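작업대 초기 상태 규칙 정리 (작업 노트)
2025-06-13, 조립 셀 2번

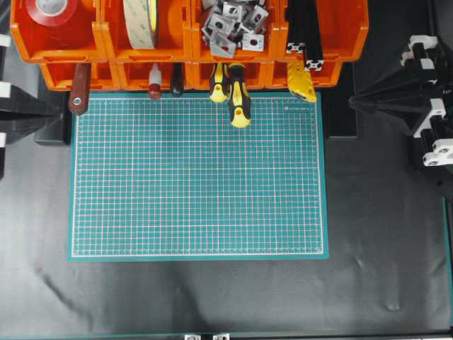
1. 왜 오늘 이걸 쓰는가

지난 5월부터 미뤄 온 숙제다. 양팔 셀에서 공구 정리와 브래킷 분류 작업을 돌릴 때마다 "시작 상태"가 사람마다 달랐다. 누구는 매트를 비워 놓고 시작하고, 누구는 드라이버 하나를 올려 둔 채 시작한다. 로그에는 둘 다 "준비 완료"라고 적혀 있다. 나중에 비교하려고 하면 정말 머리가 아프다.

그래서 오늘 Siriporn Wongsuwan 씨와 오후 내내 붙어 앉아 시작 상태 규칙을 썼다. 생각보다 훨씬 재미있었다! 규칙 문서 쓰는 일이 재미있을 거라고는 기대 안 했는데, 작업대를 앞에 두고 한 줄씩 읽으면서 고치니까 애매한 표현이 바로바로 드러난다. "정리된 상태"라는 말 하나를 두고 한참 이야기했고, 결국 그 말은 문서에서 뺐다.

사내 문서 이름은 Kendesach로 정했다. 예전 셀 점검표가 Wistier였고, 그쪽은 전원과 배선만 다룬다. Kendesach는 작업대 위에 놓인 것만 다룬다. 두 문서를 합치자는 의견도 있었는데 나는 반대. 점검하는 시점이 다르다. Wistier는 하루에 한 번, Kendesach는 매 회차 시작 전이다.

2. 매트에 대한 규칙

- 녹색 재단 매트의 격자 안에는 시작할 때 아무것도 두지 않는다. 나사 하나도 안 된다.
- 매트는 가로로 놓는다. 격자 바깥의 녹색 테두리까지 네 변이 모두 보여야 한다. 다만 통 앞에 걸린 공구 손잡이가 위쪽 변에 겹치는 것은 허용.
- 매트 밑의 검은 천은 주름이 있어도 된다. 단, 주름 때문에 매트 모서리가 들리면 다시 편다.
- 매트 위에 테이프나 펜으로 위치 표시를 하지 않는다. 격자선이 이미 있으니 그걸 쓴다.

마지막 항목은 내가 강하게 밀었다. 예전에 누가 매트에 마스킹 테이프로 십자를 붙여 놓은 적이 있었고, 그 뒤로 한동안 아무도 떼지 않았다. 사람은 익숙해지면 안 보이는데 비전 쪽은 그렇지 않다. 십자를 부품으로 잡은 회차가 나왔고 그 묶음은 통째로 다시 했다.

천 주름 항목은 처음에 "주름 없이 편다"였다. 써 놓고 Siriporn 씨가 바로 손바닥으로 천을 밀어 봤는데, 한쪽을 펴면 다른 쪽에 생긴다. 지킬 수 없는 규칙은 쓰지 말자는 데 둘 다 동의해서 지금 문장으로 바꿨다. 이런 식으로 현장에서 바로 시험해 보는 게 정말 좋다. 책상에서 썼으면 그대로 통과됐을 문장이다.

3. 주황색 부품통에 대한 규칙

윗줄 네 칸의 배정은 왼쪽부터 고정한다.

첫째 칸: 빨간 테이프
둘째 칸: 양면테이프(베이지색 큰 롤), 세워서 넣기
셋째 칸: 금속 브래킷과 연결판
넷째 칸: 알루미늄 프로파일 짧은 토막, 두 개

칸 배정은 회차 중간에 바꾸지 않는다. 바꿔야 할 이유가 생기면 그날 작업을 끝내고, 문서를 고치고, 다음 날부터 새 배정으로 간다. 번거롭지만 이게 제일 깔끔하다.

셋째 칸은 오늘 가장 오래 걸린 항목이다. 브래킷이 통 앞턱 위로 수북이 올라와 있으면 보기에는 풍성해서 좋은데(집기도 쉽고!), 하나를 집을 때 옆의 것이 딸려 나올 수 있다. 내 초안은 "앞턱 높이까지만 채운다"였고 Siriporn 씨는 "넘쳐도 된다, 대신 매트로 떨어진 것은 시작 전에 치운다"였다. 실제 현장 부품통은 늘 넘친다는 게 Siriporn 씨 쪽 근거다. 듣고 보니 맞는 말이라 두 조건을 나누기로 했다.

조건 A: 앞턱 아래까지 채움
조건 B: 앞턱 위로 쌓임, 바깥으로 떨어진 것은 없음

회차 기록에 A인지 B인지 반드시 적는다. 안 적힌 회차는 비교에 쓰지 않는다. 셋째 칸을 다시 채울 때는 손으로 고르게 펴지 말고 부은 그대로 둔다. 사람이 예쁘게 펴 놓으면 매번 비슷한 모양이 나와 버린다.

통 앞면의 작은 라벨 홈에 종이를 끼울지도 이야기했다. 나는 끼우고 싶었다. 그런데 라벨 양식을 정하려면 Jinden 쪽 창고 표기와 맞춰야 하고, 거기 담당과 이야기가 아직 안 끝났다. 보류.

4. 걸린 공구에 대한 규칙

- 손잡이가 아래로 오게 건다. 예외 없음.
- 왼쪽 끝은 적갈색 나무 손잡이 공구, 오른쪽 끝은 노란 커터칼. 양 끝을 먼저 걸고 가운데를 채운다.
- 노란색과 검은색 손잡이 드라이버는 짧은 것이 왼쪽, 긴 것이 오른쪽. 긴 드라이버 손잡이가 매트 위로 내려오는 것은 정상.
- 커터칼은 날을 완전히 넣고 건다. 걸기 전에 슬라이더를 손으로 한 번 당겨 확인. 이건 사람이 하고, 사람이 서명한다.

커터칼 항목은 다른 항목과 등급을 다르게 했다. 나머지는 어겨도 회차를 버리면 끝이지만, 칼은 다친다. 문서에서도 맨 위로 올리고 굵은 글씨로 뽑기로 했다. 로봇이 칼을 집는 작업은 지금 목록에 없지만, 옆의 드라이버를 집다가 건드릴 수는 있다. Đinh 과제 쪽에서 칼 모양 더미를 쓴다고 하니 치수를 받아서 바꿔 끼울 수 있는지 볼 것. 바꿀 수 있으면 제일 좋다!

드라이버 순서를 왜 고정하느냐는 질문이 나올 것 같아서 미리 적어 둔다. 순서 변화도 물론 시험하고 싶다. 하지만 그건 따로 계획한 변화로 넣고, 기본 상태는 하나여야 한다. 우연히 섞인 변화와 일부러 넣은 변화가 로그에서 구분이 안 되면 둘 다 쓸모가 줄어든다.

5. 두 팔의 대기 자세

- 왼팔과 오른팔 모두 매트 격자 바깥에서 대기한다.
- 그리퍼가 부품통 윗줄을 가리지 않는다.
- 흰색 연결 브래킷의 볼트는 회차 묶음을 시작하기 전에 눈으로 확인한다. 볼트 머리와 구멍이 보이는 쪽만 보지 말고 뒤쪽도 볼 것.
- 대기 중인 팔 밑에 손을 넣어 부품을 정리하지 않는다. 정리가 필요하면 먼저 구동을 끄고, 끈 사람이 다시 켠다.

마지막 줄의 "끈 사람이 다시 켠다"는 Siriporn 씨 제안인데 정말 마음에 든다. 둘이 일하면 한 명이 통을 채우는 동안 다른 한 명이 "다 됐지?" 하고 켜는 일이 생긴다. 말로 확인하는 것보다 사람을 고정하는 편이 훨씬 단순하다. 자리를 비울 일이 있으면 꺼 둔 채로 비운다. 점심시간에 걸려도 마찬가지.

대기 자세에서 팔과 매트 사이의 간격을 수치로 쓸지 고민했다. 초안에는 밀리미터 값이 있었는데, 매번 자를 대는 사람은 없을 것이다. 격자 바깥이라는 기준이면 눈으로 바로 판단된다. 수치는 부록에 넣고 팔을 분해해서 다시 조립한 날에만 재기로.

6. 기록 방법

회차마다 시작 사진 한 장. 위에서 내려다본 사진으로, 매트 전체와 부품통이 함께 들어와야 한다. 팔이 움직이기 전에 찍는다. 파일에는 회차 번호와 조건(A/B)만 적고 소감은 적지 않는다. 소감은 이 노트에!

한 묶음은 20회차로 하고, 묶음이 끝나면 시작 사진을 전부 펼쳐서 한 번에 훑어본다. 한 장씩 볼 때는 모르는데 나란히 놓으면 드라이버가 바뀐 회차가 바로 눈에 띈다. 목표는 이번 과제에서 400회차. 규칙대로 시작하지 않은 회차는 지우지 말고 "기준 외"로 표시해서 따로 둔다. 지워 버리면 나중에 어떤 실수가 잦은지 알 수가 없다.

5월까지 쌓인 기존 회차 957건은 어떻게 할까. 시작 사진이 없는 것이 섞여 있어서 소급 적용은 무리다. 일단 전부 "규칙 이전"으로 묶어 두고 손대지 않는다. 아깝지만 지금 기준으로 억지로 나누기 시작하면 끝이 없다.

7. 남은 일

- Kendesach 초안을 한 장짜리로 줄여서 셀 옆에 붙이기. 지금 항목이 22개인데 한 장에 넣기에는 많다. 말이 겹치는 것부터 합칠 것.
- 아랫줄 얕은 칸들의 용도 정하기. 오늘은 윗줄만 했다.
- 라벨 홈 건, Jinden에 다시 문의.
- 칼 더미 치수 요청(Đinh).
- 새로 온 사람에게 문서만 주고 작업대를 차려 보게 하기. 옆에서 설명하지 않는다. 막히는 곳이 있으면 그 문장을 고친다.

마지막 건은 빨리 해 보고 싶다. Siriporn 씨는 넷째 칸에서 막힐 거라고 하고 나는 조건 B에서 막힐 거라고 했다. 프로파일 토막을 어느 방향으로 넣는지 아직 한 줄도 안 썼으니 Siriporn 씨 말이 맞을 것 같기도 하다. 내일 그 줄부터 쓴다.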